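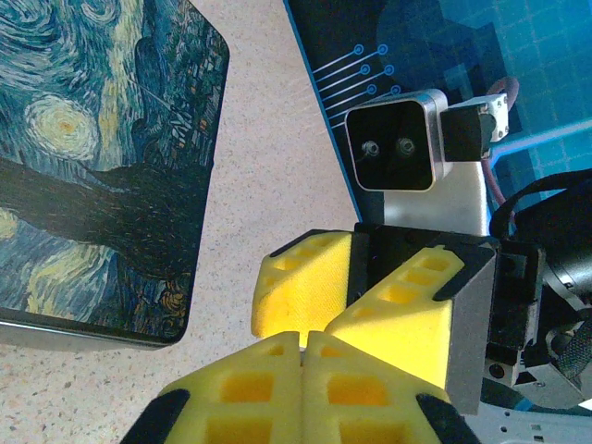 Ticket 961: Labels from shared recipe file print blank after page 26
Status: Solved
Product: Skivlow Desktop
Opened by: Idalina Bragança

Idalina Bragança, 9:12 am
Hi all! First off, I love this program. I've typed in my grandmother's whole recipe collection and the jar labels come out gorgeous. My trouble is with the big file, the one with 1,000 labels in it. Pages 1 to 26 print perfectly and then every page after that comes out blank. The preview looks fine all the way through. I've restarted everything twice and swapped the cable.

Edmund Nowakowski (support), 9:40 am
Hi Idalina, what a great project! Could you tell me which background you picked for the labels, and whether "Keep pictures at full size" is checked under File > Print > More?

Idalina Bragança, 10:05 am
It's checked. The background is a speckled stone pattern, because I wanted the labels to match the kitchen (they look so good on the jam jars!!).
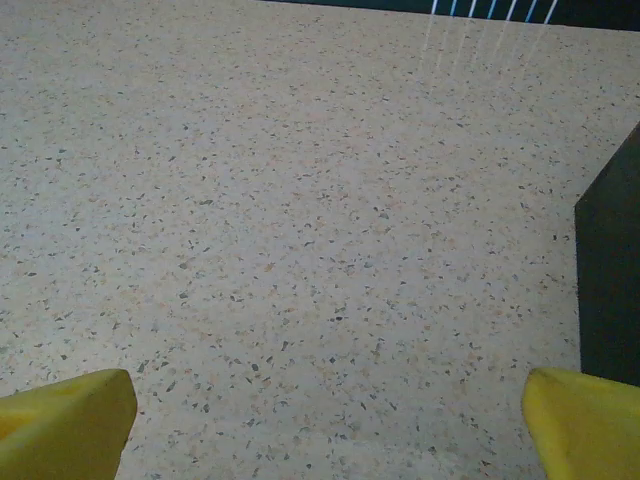 Counter speckle

Edmund Nowakowski, 10:31 am
Oh, I like that a lot! And it's a very good clue. All those little flecks make for a heavy picture, and with full size checked the program sends a fresh copy for every single label. My guess is that the printer's memory fills up and it gives up without an error message. Please try this:
1. Uncheck "Keep pictures at full size."
2. Set picture quality to 200.
3. Turn the printer off, wait a minute, turn it back on.
4. Print pages 25 to 30 only.

Idalina Bragança, 11:18 am
Pages 25 to 30 all printed! Quince, fig, both chutneys, the lot. I can't see any difference in the background either. Running the whole file now.

Idalina Bragança, 1:50 pm
Every page came out. Thank you so much, I'm thrilled!

Edmund Nowakowski, 2:04 pm
Fantastic news! I've passed this to Kwok-wai Hsiao on the print team so the program can warn people before it happens. Closing the ticket, but reply any time in June and it will reopen by itself.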